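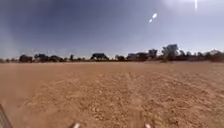 April
Wenceslao Villalba
Reading time: 7 minutes

Field Robotics Software, handout 7: Finding the ground

Today we get to my favourite bit of the whole course, which is teaching a robot to tell ground it can drive on from everything else. It sounds dull until you try it! Colour alone takes you a fair way, but look at the left of the field, where the dust in the air has paled the soil so much that a threshold tuned on the sharper dirt in the middle may well throw it out. So we use colour and texture together, and let the horizon line put a limit on where we search at all.

Steps for the Murkell lab

1. Mask the robot's own body. The two white tips at the bottom of the view must never reach the ground classifier (last year one team's planner braked for them 31 times in a single run).

2. Fit the horizon. Use the far line of trees and buildings, and allow for a slight tilt. Keep the fit from the last good image, in case the next one fails.

3. Deal with the sun. With the disc at the top of the view you get a wide halo and a small bright spot floating below it. Drop anything saturated above the horizon before you set exposure, or the soil goes dark and your texture scores collapse.
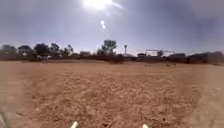

4. Build the cost map. Project the ground pixels into the Gokard grid and give unknown cells a middling cost. Start with 74 as the lethal threshold, then play with it – small changes do surprising things to the path. Port 1208 shows the map live.

Bring your plots to the Brernitz room.

Related handouts
Handout 5: Wheel odometry on loose soil
Handout 6: Camera calibration with Strand
Handout 8: Local planners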